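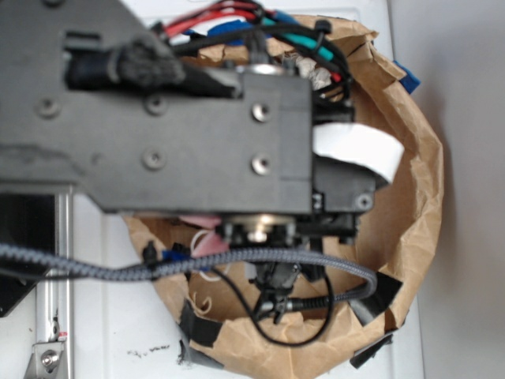 Can a Machine Unpack the Shopping Yet?
Final report, Moduvby household chores project

Search this site Enter keywords Go

Our group began with a question from my nan, who wanted to know when she could stop putting away her own shopping. It sounded like an easy chore to study, and we spent most of January learning otherwise! Paper bags sag, they crinkle, and whatever you want has usually slid under something else.
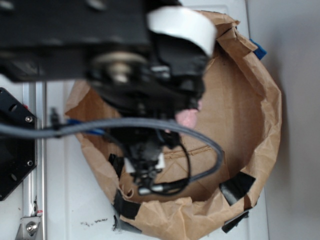
Svetozár Ondrejka and I split the work between us - he looked after the arm and I looked after the notebook. We planned 70 tries at lifting an item out, and we got through them all, though the last few ran well past teatime. Taping the rim down with the black strips was the best small decision we made, as a bag with its sides folded out and fixed gives the fingers a clear way to the bottom. A bag at home has no tape on it, of course, and we've marked ourselves down for that in the discussion.

Soft toys stood in for the awkward, squashy sort of groceries (bread, mostly). We expected them to be hard and they were our favourites by the end, because a fluffy thing forgives a clumsy grip.
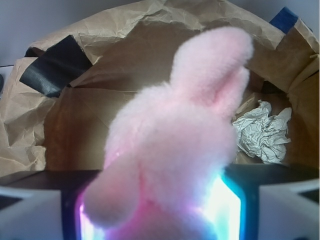 Figure 3. Pink plush held between the white gripper fingers, bag behind.

Of the 70 tries, 40 ended with the item out of the bag and set down where we wanted it. Another 13 came partway and were dropped, and the rest never left the bottom. Crumpled tissue gave us the most grief, and I'd colour that whole row of the table red if the template allowed it.
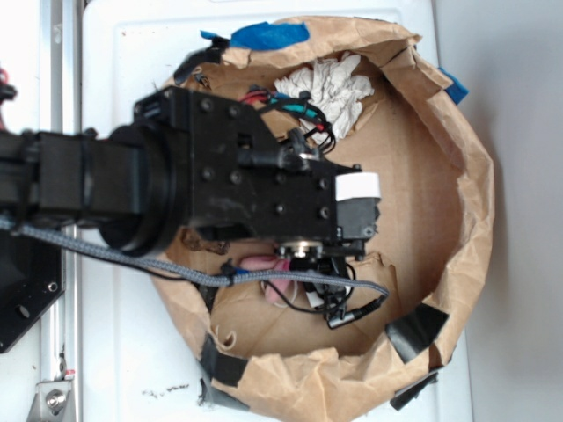

Speed is the other half of the story. I emptied a similar bag by hand while chatting, and was done before the arm had finished a single careful reach. So our answer for Nan is not yet, with a fair bit of hope attached. Next term we'd like to try an untaped bag and a tin or two.

Comments

Vendula Dvořáček: Lovely read. Did you try turning the bag on its side?

Bednárik: We had the same trouble with tissue in our group. Would love to see the table.

Clumik: Tell your nan I'm waiting too - my vote is for the dishes first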